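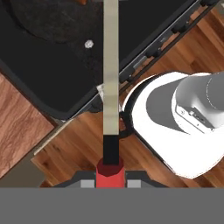 Unit 4: Sharing the Kitchen with a Robot
Course handout, Fathima Cassim

Last week we read the Brandmont case, a staff kitchen that puts out 900 lunches a day. This week we go one step earlier, to the simulator, and it's my favorite part of the course! Long before a cook at Brandmont stands next to an arm, Purnness (the planning software) lets us try the station over and over, move the stove, change the tool and try again.

Start with the jobs at the stove. Keep these apart in your notes:
- holding and moving the tool
- judging when food is done
- deciding what to cook next, and for whom

Automation plans tend to lump them together. The cooks we interviewed in June never did. They were glad to hand over the first (sore wrists!) and wanted a real say in the other two.

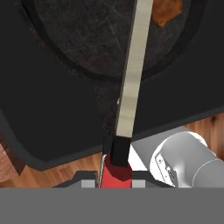
Fig. 4.2. Simulated stove station. The red handle sits between the gripper's finger pads, with the pale shaft reaching over the pan.

Look at how close the arm is to the edge of the counter. Where would a person stand? Who gets to stop it? Dewan's reading is wonderful on this, especially the pages on shift handovers.

For next class: pick one kitchen job you have done yourself and split it up as in the list. Write one page on what the cook's day looks like afterward, including any new work. Bring a paper copy to room 100.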